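An afternoon at Kellum, or how I got beaten by a tomato 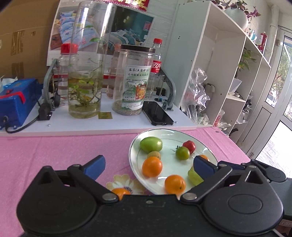

Fruit plate, hand-held gripper, blue fingertips wide open.

So I finally made it to the Kellum open day on 5th August, after skipping it last year because of my sister's move. I'd been bugging Petro Sirko for months to get me on the list (he does their scheduling and is far too patient with me) and he came through with 2 passes, so I dragged Siwan along. She teaches middle school science and asks much better questions than I do.

If you've been reading this blog for a while you know I get excited about anything with motors in it. I was expecting big arms behind yellow fences, and they do have a couple of those downstairs. But we spent most of our time upstairs at a table with a pink tablecloth on it, playing with fruit!

The idea, as Temitope Uzor explained it to our group, is that you teach the robot by doing the job yourself. You hold the gripper in your own hands, a chunky black thing with two blue-tipped fingers, and you pick stuff up and put it down the way you'd want a robot to. Everything you do gets recorded and the robot learns from that. Their name for the whole project is Kukton, and please don't ask me why, I asked and got three different answers.

The tomatoes are what they were working on. Red, orange, a big pale green one, plus some little round fruits I couldn't name, and they roll, oh boy do they roll. A white plate with hardly any lip to it is about the meanest surface you could choose. Temitope said that's why they use it.

I got a turn. You'd think closing two fingers on a small tomato would be nothing, you do it every time you make a salad, but your hand isn't your hand anymore. It's way out in front of you and it's wider than you think. I went in too fast and pushed the first one right across the plate. Then I went in too slow and Hélène Vachon, who was running the sign-up sheet and had clearly seen a lot of people like me, told me to stop holding my breath. Siwan got hers on the first try. She has mentioned this since.

They told us a good session for one person is 20 minutes, and after that your wrists go and the recordings get sloppy. Before lunch the team had already logged 135 pickups, which sounded low to me until I'd tried it. My forearm was sore the next morning and I'd only done a handful.

What I liked most was how much they talked about bad attempts. Garnet Ross, who handles the training side, said they keep plenty of the clumsy ones, especially where somebody misses and then fixes it, so the robot gets to see what a recovery looks like. I'd always assumed you'd only want the perfect ones. Siwan is stealing that for her classroom, she wrote it on her hand.

We also saw a demo of an arm running what it had learned. It picked up a green tomato, thought about it for what felt like forever, and set it down in a bowl so gently that people clapped. Then it went for an orange one and missed completely. More clapping, for some reason. I was weirdly fond of it by then.

Couple of practical things if you go next time. Parking is around back and fills up early, so take the bus if you can. Wear sleeves you can push up. The coffee is free and bad. Kids are welcome upstairs but they have to stay with a grownup near the big arms, and the line for the gripper gets long after lunch, so go there first and do the downstairs tour later.

I've got notes from the Sugawara talk too (all about joints and wear, more interesting than it sounds, I promise) but it needs its own post and I need to find the page where I wrote down the good part. Petro, if you're reading, thank you, and I still owe you lunch.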